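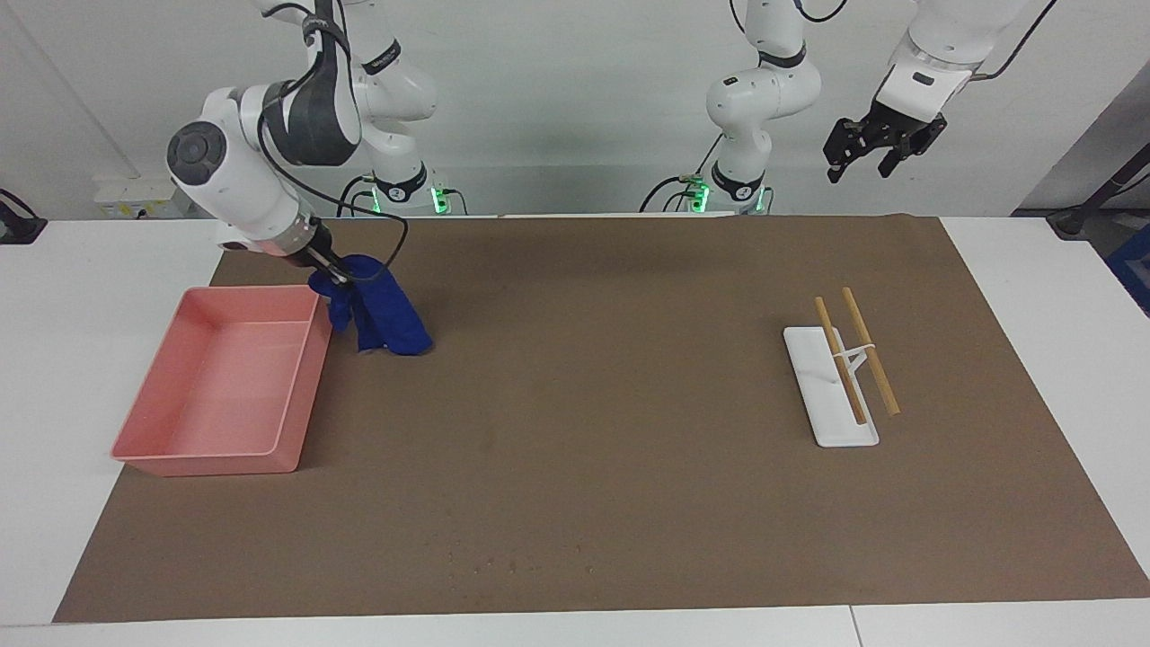
Why would anyone put a planner back in, asked a reader signing as Findside under my May post, when the learned controller already does the whole job from camera to motor? I typed a short answer and deleted it, then a longer one and deleted that too, and by then it was plainly going to be an essay.

Let me start with cloth, which is what I spend my working days on. A folded cloth has a shape you can write down. A crumpled one has more shapes than you could store, and every one of them changes as soon as a finger touches it. For years this was the stock argument against planning. You can't plan over something you can't describe, so stop describing it, record people doing the job and let a network copy them. I think that argument is half right, and the half that is right is wonderful! The first time I watched a copied policy take hold of a cloth by a fold I would never have picked, I went and made tea because I couldn't sit still.

But look at what else sits on the table in a job like ours. There is a tray. There is a stand with a pair of chopsticks across it. Trays don't crumple. A tray has a rim at a known height and a floor you can reach, and if you know where one corner is and which way it's turned, you know all of it. Asking a network to learn that from scratch, over and over, for each new tray angle, seems to me a waste of a good network.

So our stack, which we call Rato (it started as a folder name and stuck), splits the work. The rigid things go through an ordinary pose estimator and an ordinary planner. The soft things go to the learned policy. Between them is a thin layer that decides who is driving, and that layer is the piece of software I am most fond of in my whole working life. It is 2,454 lines long, comments included, and you can read it in an afternoon. Try doing that with the weights of anything.

Findside's real worry, further down the comment, was the seam. Two controllers means a handover, and handovers are where arms jerk. That's fair. Ours jerked badly for months. The planner would finish its approach at a dead stop, the policy would wake up having never seen a dead stop in its training data, and it would do something daft with the wrist. What fixed it was dull. We stopped handing over at a point in space and started handing over across a window of 115 milliseconds, with both controllers producing commands and the blend sliding from one to the other. We also recorded fresh demonstrations that began from the planner's own end positions. I'd been putting off that second part because re-recording is boring, and it made far more difference than the blend did.

Two arms make all of this more interesting. When one gripper is holding cloth and the other is open and idle, what is the idle one for? In the all-in-one approach it does whatever the demonstrator's spare hand did, and people's spare hands drift about. In Rato the idle arm belongs to the planner until somebody asks for it, so it parks high, fingers down, and keeps out of the cameras' way. I can tell you why it's there because a line in the log says so. I love that log. When something goes wrong I read it before I watch the video, and most days I don't need the video.

I'll give the other side its due. Cardoso, the all-in-one model we test against, beats us at anything where rigid and soft things are tangled up together. Drape a cloth over the chopsticks and our tidy split has very little to say: the pose estimator loses the sticks, the planner thinks the stand is clear, and the policy was never told about sticks in the first place. Cardoso just has a go. It got the cloth off in 7 of its tries before we got it off in 3, and I'm not going to pretend that was close. If your whole job looks like that, use the big model and ignore me.

Most jobs don't look like that, though. They're mostly rigid with one awkward soft bit in the middle, and the tools for the rigid bits are mature, quick and cheap to run. Geltis, our collision checker, runs happily on the old desktop under the bench. Throwing it away because the field has moved on would be like binning the kettle because you bought an oven.

What I'd like to see next is a handover layer that learns when to switch. At present I set the thresholds by hand, and I set them badly for thick fabric. I have a branch that does it from the gripper's own force readings and it's rough, but on Tuesday's build it passed control over earlier than I would have, and I think it was right. More when I've broken it a few times.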